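Print this article | E-mail to a friend

Filed under: Machines & Making > Robotics > Research

The Glass Problem

A small group at Dallbridge has been teaching robot hands to cope with mirrors, windows and shiny trays, and the answer they found is wonderfully low-tech

By Stela Jitaru

The first thing Flurina Ruchti wanted me to do was pick up a spoon. It was lying on a polished steel tray, the kind you get in a hospital canteen, and I was supposed to lift it with a gripper and put it in a cup. Easy enough! I squeezed, the soft fingers closed, the spoon went in. Then she put me in front of a monitor, showed me only what the gripper's own camera had seen, and asked me to point to the spoon. I pointed, with some confidence, at its reflection.

"Everyone does that," she said. "The robot does it too."

Ruchti works in the manipulation group at Dallbridge, a research lab that takes up two floors of a former printing company and still smells a little of ink by the back stairs. For the past two years she and her colleague Virgil Bucur have been chasing a problem that sounds minor until you look around your own kitchen. Robots that learn from video are bad with reflections. Put a learned policy in front of a glossy oven door and it may reach for the kettle in the door. Give it a window at dusk and it slows down, wobbles, and sometimes stops dead.

Most of what these robots know comes from people. Someone carries a pair of light grippers, does a chore by hand, and the cameras on the grippers record the whole thing from the hand's point of view. Later a network watches all of it and learns which motions go with which views. There is no robot in the room while this happens, so it's cheap and fast, and you can do it in a laundromat or a bakery as easily as in a lab. It is a lovely way to work. I spent an afternoon doing it and could have kept going into the evening.

The trouble starts with what gets thrown away. To turn video into usable motion, the software has to know where each hand is from moment to moment, and the square printed tags on top of the grippers help with that. A reflected tag muddles things. Its pattern is flipped left to right, so a strict reader will reject it, but at a slant or under glare a reader may come up with a faint, wrong guess, and a hand that was by the sink suddenly jumps two meters into the wall. The usual cure is to delete the recording. Bucur went through the discard folder when he joined and found that the recordings with mirrors, windows and chrome in them were nearly all in there.

"We had built a robot that had never seen a mirror," he told me. "We did it by being tidy."

So they went the other way. They call the resulting method Caltix, a name that Bucur says came from a typo in a folder and stuck. Caltix keeps the reflections and puts them to use. When a flat mirror is in view, the software looks for things that come in pairs: a tag and its flipped twin, a moving hand and another hand moving in step with it. From a few such pairs it can work out where the surface of the glass must be. Once it has that, every reflected tag becomes a second sighting of a real one, taken from an angle the camera could never reach by itself. The nuisance turns into an extra pair of eyes.

I love this. It's the trick a dentist uses with that little mirror on a stick, and the one drivers use every time they change lanes, and it had been sitting in the trash folder the whole time.

To test it, the group recorded 4000 short demonstrations in rooms with at least one reflective surface. People wiped bathroom mirrors, moved bottles along a glass shelf, straightened ornaments on a dresser and hung keys beside a hall mirror. Maricica Cozma, who ran the recording, bought 19 mirrors for it from thrift stores and one closing-down hair salon. She has strong feelings about them. Cheap mirrors ripple, old ones have spots, and anything with a bevel makes a mess along its border that the software still can't sort out.

Then came two policies, trained the same way and on the same number of recordings. One learned from the cleaned-up set with reflections removed. The other learned from the Caltix set. Each was given 200 tries at moving an object that stood in front of a mirror it hadn't met before. The cleaned-up policy reached toward the glass on 30 percent of its tries. The Caltix policy did so on four tries in all, and Bucur can describe every one of them from memory, with gestures.

What pleased the group even more was something they hadn't asked for. The Caltix policy was also steadier around plain windows, and it handled Ruchti's steel tray better than anyone had predicted, though a tray is a poor mirror and gives back little more than smears. Domnica Radu, who leads the lab, is careful on this point. She thinks the network may have picked up a general habit of checking whether a thing shifts the way a solid thing should as the hand gets closer. She would like to see another lab repeat it before she says so in print. (She has now said so in print. Sorry, Domnica.)

There are limits, and they're interesting ones. Curved surfaces defeat the pairing step completely. Two mirrors facing each other send it into a sort of panic. It also needs decent light, and it needs the reflected hand to stay in view for a second or so, which people doing a chore quickly don't always allow. Bucur is working on spoons and faucets next. Cozma is looking for a fun-house mirror, and if you have one in your garage she would like to hear from you.

Pairing is easiest to grasp with an ordinary vanity mirror, the sort with a stand and a lot of trim. A person works at the table with a gripper in each hand, and the glass gives the same person back from the front. In the round white one with the carved roses, the reflection has both grippers in it, each carrying its square marker, while on the near side of the glass the gripper at the right has its own marker tilted at an angle. The headset and backpack straps come back in the glass as well, and so does the railing of the upper floor, all of it material that the old cleanup would have thrown out with the rest of the recording. Ruchti likes the railing best, as long straight lines give the software something to check its guess against.

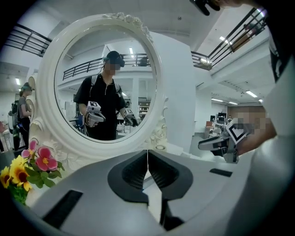
Print this article | E-mail to a friend | Back to top

© March 2026. Questions about this story? Contact the features desk.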